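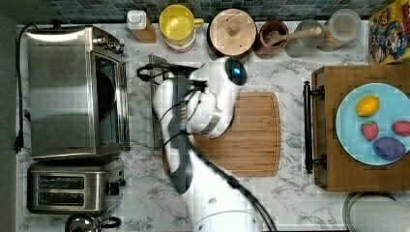
Home | Courses | Handouts | Contact

Household Workspace Planning
Handout 3: The Countertop as a Work Surface
Instructor: Algirdas Urbonaitė
Lab assistant: Yoga Ngui

3.1 Scope

This handout covers the layout of a single straight run of counter with a wall behind it. Islands and corner counters are treated in Handout 4. Students should have read the Manduria notes on reach before Friday's session, as the terms are not defined again here.

3.2 Zones

A counter is divided into three zones, front to back.

Prep zone. The clear area in front of the person working. The cutting board goes here and sets the size of the zone. Leave a hand's width on each side of the board.

Appliance zone. Toasters, toaster ovens, kettles and slow cookers. These are grouped toward one end of the run, close to an outlet. Cords are routed behind or beside the appliance and never across the prep zone.

Storage zone. The strip along the wall. Canisters, mugs, bottles and utensil holders. Items used daily are placed within one forearm of the board; the rest can go farther out.

The usual fault in student plans is a storage zone that creeps forward. A row of canisters takes little depth when drawn, but lids have to be lifted and mugs have handles - the working depth of the row is always greater than its footprint.

3.3 The board

A bamboo board with a groove near the edge is assumed in all exercises. The groove holds a limited amount of juice and does not replace wiping down. On stone or tile the board can slide; a damp cloth underneath is sufficient. Do not let the board overhang the counter front.
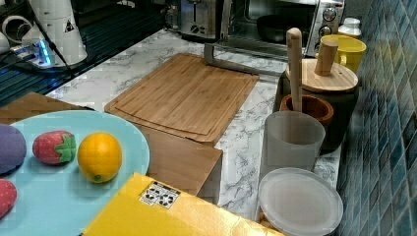 Produce waiting to be cut is kept on a plate to one side of the board, on the side of the non-cutting hand. The plate counts as part of the prep zone and must be drawn on the plan. Boxes and packaging do not belong to any zone. They are removed before work starts, and a plan that depends on moving a box halfway through a task will be returned.

3.4 Heat and clearance

Follow the clearance given in the appliance manual. Where the manual is missing, use the course value from the Uibo tables and note this on the sheet. Slots and vents are kept open at the top. Nothing is stored on a toaster or laid across it during use.

A toaster oven door needs its full swing plus room for a tray in the hand. Mark the swing as an arc. 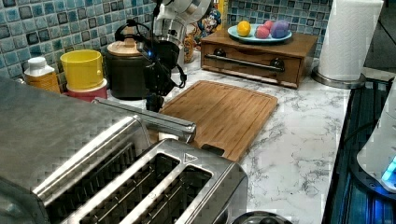 Slow cookers differ from the other appliances in that they run unattended for hours. They are placed where the lid can be lifted without reaching over another hot surface. Wooden lids and knobs are kept away from toaster slots.

3.5 Exercise

Draw your own counter from above at a scale of 1 to 10, in millimeters. A run of 1,000 is the minimum accepted. Reserve a clear width of 500 for the prep zone and show all cords. List each item with its zone. If an item fits two zones, choose by frequency of use - not by size.

Hand in on paper to Yoga Ngui, Kellport building, room 82. Late sheets are marked but not discussed in class.

Previous: Handout 2 | Next: Handout 4
Shares 3 | Comments 0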